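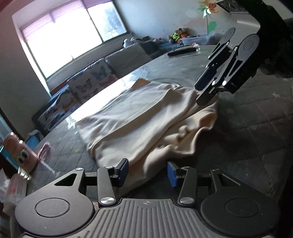

Khondokar quarry extension: has anyone read the water section?

Posted in: Planning and Environment

fellrunner_tam
The consultation on the Khondokar extension closes at the end of November and I've now been through the water section twice. Brillia want to go 40 metres deeper than the present floor and pump the groundwater into the beck. The whole case that this won't touch the springs on the east side rests on 2 boreholes, both on the west side. Am I missing something? I'm not a hydrologist, but you'd think you would drill where the water is.

oldpeculiar
You aren't missing anything. Same consultants did the last extension and we were told then that the pond at Markell would be fine. Go and look at the pond at Markell.

Drystone
The pond at Markell was silting up before Brillia ever bought the place. My dad fished it. I'm no friend of the quarry but if we go in with that one they'll swat it away in a paragraph.

oldpeculiar
Silting up and drying out are different things. It had water in it.

Drystone
It had a foot of water in it and a shopping trolley.

kestrel_60
I work in the quarry office so take this however you like. The boreholes on the east side weren't drilled because the landowner wouldn't allow access. That's in appendix F. Nobody is hiding it.

fellrunner_tam
Thanks, I'd missed appendix F. I've looked now. It says access was "not available at the time of survey". It doesn't say who was asked or when, and it doesn't say they tried again. And it still goes on to conclude there's "negligible risk" on the east side. If you couldn't get in to measure, how do you get to negligible?

kestrel_60
They modelled it. That's normal practice.

fellrunner_tam
Modelled from what, though? From the two holes on the west side.

M Cabanatuan
I farm on the east side and I have never been asked by anybody for access to drill. There are three of us with land along that boundary so I can only speak for mine. Our house and the troughs both run off the spring. We've no mains up here and the last quote for connecting was silly money.
Maribeth Cabanatuan

kestrel_60
I didn't say it was you. I don't know which landowner it was, I only know what's in the report.

Pootler
Can I be the unpopular one. There are 60 jobs at that quarry. The stone goes into roads that everyone on here drives on. If it doesn't come from Khondokar it comes on a lorry from further off and we all get to feel clean about it. I've yet to see an objection that says where the stone should come from.

Drystone
Fair point about the lorries. Where's the 60 from? The leaflet says 60 jobs "supported", and the application form, in the box where they have to put employees on site, has a lot fewer than that.

Pootler
Hauliers and fitters count as jobs to the people doing them.

Drystone
They do, but they don't all vanish if this gets turned down. The present permission has years to run. I'd like one number that means the same thing in both documents.

oldpeculiar
And while we're on numbers, "100 per cent restoration to species-rich grassland". When? After it's finished, by whoever owns it then. Bustex promised the same for the tip before they sold up and it's still thistles and a fence.

hazel_b
Has anybody been to the drop-in at the village hall? I went in the afternoon and it was display boards and a very pleasant man who couldn't tell me what happens if the springs do fail. He wrote my question on a sticky note. I asked if sticky notes count as a consultation response and he said he'd find out.

fellrunner_tam
They don't. It has to go to the council in writing with your name and address or it isn't counted. The drop-in is Brillia's own thing and separate from the application.

hazel_b
Well that's cheeky, there were dozens of them on the board.

Jericho Sebastian
I used to do groundwater monitoring for a living, different part of the country. A few things. Modelling from a small number of boreholes isn't wrong in itself. What I'd want to see is how far the answer moves if the rock on the east side is more fractured than they've assumed, and I can't find that anywhere in the report. I also wouldn't lean on the pond, I agree with Drystone. Ask for a baseline of spring flow over a full winter and summer before any deepening, and a condition that pumping stops if flow drops below an agreed level. Councils can impose that. They're more likely to do it than refuse outright.

oldpeculiar
And who reads the meter?

Jericho Sebastian
Usually the operator, with the figures sent to the council. Yes, I know.

oldpeculiar
Right then.

M Cabanatuan
I would take the condition over nothing, but I'd want it to say who brings us water while everyone argues about the readings. Sheep won't wait for a meeting.

fellrunner_tam
I'll put that in mine word for word if you don't mind. Draft going up here tonight after 9pm, please pick holes in it. Pootler, that includes you.

Pootler
I'll read it. Not promising to sign it.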